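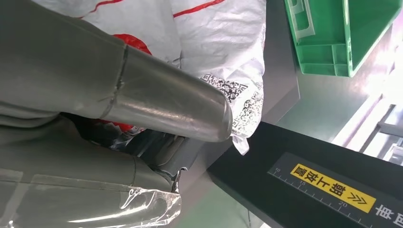

Durthorpe Country Stores, Trillatcombe branch
Monthly safety walk-round: shop, feed store and yard
Month: March
Completed by: Cherry Mae Tolentino
Started 7.40 am, finished a little after 10

Marks used: OK, Needs attention, Urgent, Not checked

Before I begin, thank you to everyone who let me get under their feet this morning, and a particular thank you to whoever put the kettle on. I've written more in the comments than the form has room for (I know, I know, I do it every month), but I would sooner you had the whole story than a row of ticks. If your area has a "Needs attention" against it, please don't take it to heart. Most of them are five-minute jobs.

1. Ways in and out

1.1 Front doors open fully and close on their own
OK
The left-hand door used to drag on the mat and it doesn't any more, so somebody has been kind enough to trim it.

1.2 Fire exit by the wellington boots clear on both sides
Needs attention
Clear on the inside and beautifully tidy. Outside, there were two wheelie bins across the path again. I moved them back to the fence. The bin lorry leaves them wherever it likes, so could whoever opens up please have a quick look round the corner on collection mornings?

1.3 Exit signs lit
OK

1.4 Ramp to the side door
Needs attention
The grip strip has lifted at the bottom corner. It's only a small flap, but it is just where a toe would catch. I've pressed it down with tape for now and asked for a proper length of new strip.

2. Shop floor

2.1 Aisles clear and wide enough for a pushchair or wheelchair
OK
Much better than last month! The seed potato display has moved back against the wall and you can get right round it.

2.2 Floor dry, mats flat
OK
It was raining when I came in and the big mat was doing its job. Please keep the spare one to hand and swap them at lunchtime on wet days.

2.3 Heavy goods kept low
Needs attention
The cast iron boot scrapers are on the top shelf in the gardening aisle. They do look very handsome up there, and I understand Sales asked for them to be at eye level, but I wouldn't like one to come down on anybody. Middle shelf at the highest, please. I'll have a word with Sales myself so that it doesn't fall on the shop team to argue about it.

2.4 Step stools in good order
OK, with one exception
The green one has lost a rubber foot. I've put it in the back office with a note on it. Please leave it there, even if it's the nearest one.

2.5 Knives and blades locked in the cabinet
OK

3. Feed store

3.1 Stacks straight and no higher than the painted line
Needs attention
Mostly good. The layer pellets at the far end had a definite lean to them and had crept over the line. I asked for the top row to come down and it was done before I'd finished the next item, for which thank you. When a delivery arrives late in the day I know the temptation is to get it in and sort it out tomorrow, and I've done the same myself, but please build the corners crossed from the start.

3.2 200 mm gap kept between stacks and wall
OK
You can get a torch down there and see to the end, as it should be.

3.3 Split or leaking bags taken out of stock
OK
One split bag of wheat was already in the lidded bin and written in the book. Lovely.

3.4 Signs of mice or rats
OK
No droppings and nothing gnawed that I could find. The bait boxes are for the contractor to open, so I only looked to see that they were shut and in their places.

3.5 Sack trucks and trolleys
Needs attention
The older sack truck has a soft tyre on the right and pulls to that side when loaded. Pump it up today, and if it's flat again by next week we'll ask for a new wheel.

3.6 Lifting
OK
I watched a customer's order being loaded and it was nicely done, knees bent and one person at each end. A reminder for newer colleagues: you're never expected to carry a large bag to a car by yourself, however kindly the customer asks or however much of a hurry they are in.

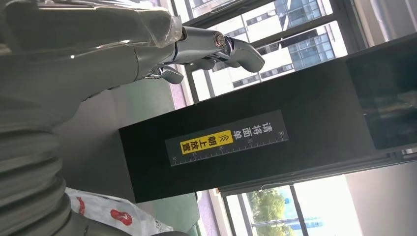

Checklist 823 · Issue 2

4. Heating and electrics

4.1 Heater in the back store
Needs attention
The Gevus is working and the guard is fixed on properly, but there were cardboard sleeves leaning against the side of it. Please keep the floor in front and to both sides bare, including in mild weather when it's switched off, as it does come on by itself with the frost setting.

4.2 Leads and plugs
OK
All the leads I could reach were sound. I didn't pull out the till counter to look behind it with customers waiting, so that part is carried over to next month.

4.3 Extension leads
Urgent, put right on the day
One extension lead was plugged into another behind the incubator display. It's been taken out, and the incubators now run straight from the wall socket. Please, please don't put it back. If there aren't enough sockets for what you'd like to show, tell me and we'll see what can be done.

4.4 Lights
Needs attention
The tube over the horse feed is flickering. Reported, job number 863.

5. Fire and first aid

5.1 Extinguishers in place, pins in, gauges in the green
OK

5.2 Alarm test written up
Needs attention
The tests have been done, I'm quite sure of that, as I've heard them from the car park. The book is behind, though. Please fill it in at the time.

5.3 First aid boxes
Needs attention
The shop box is full. The yard box is out of eyewash and low on the larger plasters. I've ordered both and will bring them over when they come.

6. Yard

6.1 Forklift keys kept in the office when not in use
OK

6.2 Walking route marked
Needs attention
The yellow line is worn away by the gate, just where people step out between parked cars. Repainting needs a dry day or two. Until then the cones should go out at opening time.

6.3 Gas bottle cage locked
OK

6.4 Pallets
Not checked
The yard was busy with a delivery and I didn't want to be in the way. I'll come back and do these one afternoon.

To be done before the next walk-round:
Boot scrapers down to the middle shelf (Sales and shop team)
New grip strip on the side ramp (Cherry Mae)
Sack truck tyre (feed store)
Alarm book brought up to date (duty manager)
Cones out by the gate each morning (whoever opens up)

Signed: Cherry Mae Tolentino
Copy to the staff room board, copy to the office folder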